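Clearing off the coffee table

January 2, 2026

The holidays are over and the living room needed to go back to being a living room. I took most of the decorations down yesterday, so what was left was the coffee table. It is the place where everything lands in our house, and by the end of the year it holds more food than the kitchen counter does.

I bought this table secondhand when we moved to Arnach. It has a glass top shaped like a teardrop, wide at one end, and a dark metal base underneath. I paid 135 for it and then spent a whole afternoon getting old tape marks off the glass with a plastic scraper. I like it because the room is small and you can see the carpet through it. The drawback is that you can also see every ring and fingerprint on it. A wood table would hide a week of living. This one hides nothing past lunchtime.

My system, if it is one, is to sort before I wipe. Drinks and snacks go to one side, and anything that belongs in another room goes on a tray. I used to wipe around things, lifting one bottle at a time and putting it back down, and the result was always a clean table with a dirty outline of every bottle. Now it all comes off before the glass gets done, and only what I want goes back on.

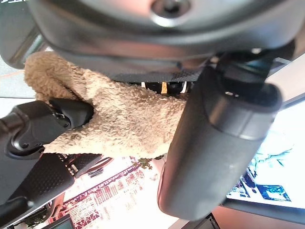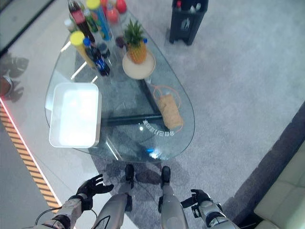
The beige terry towel, and the table with the pineapple, the bottles and the white tray.

The towel is one of a set I have had for years. It started out as a bath towel for guests and got cut down when the edge wore out. Terry is not what people recommend for glass. They will tell you to use microfiber or newspaper, and for the last pass I do use a flat cloth. But for the first pass, when there is dried soda and chip dust to deal with, I want something thick with loops in it. I wet one half with warm water and a drop of dish soap and keep the other half dry. It does leave some fuzz behind, mostly along the edge of the glass, and the flat cloth picks that up.

For the final polish I mix white vinegar and water in an old spray bottle. I tried the Brimia glass spray back in August and it was fine, but it smelled strong in a room where people eat, so I went back to vinegar. I don't spray the table directly anymore either. It runs under the top onto the frame and leaves drips that I find a week later from the couch.

The soda is going to be a problem. I bought for a bigger party than we had, and I don't drink much of it myself. The unopened bottles will go in the hall closet until somebody has a birthday. The chips in the tall cans will not last that long.

The pineapple was supposed to be dessert on New Year's Eve – then there was cake, and it stayed on its plate as a decoration. I plan to cut it up tonight. If it is too sour I will put it in a pan with brown sugar.

Next is the shelf under the TV, where there are 14 board games and at least two of them are missing pieces. I also want to pull the couch out and vacuum behind it, but that may wait for the weekend.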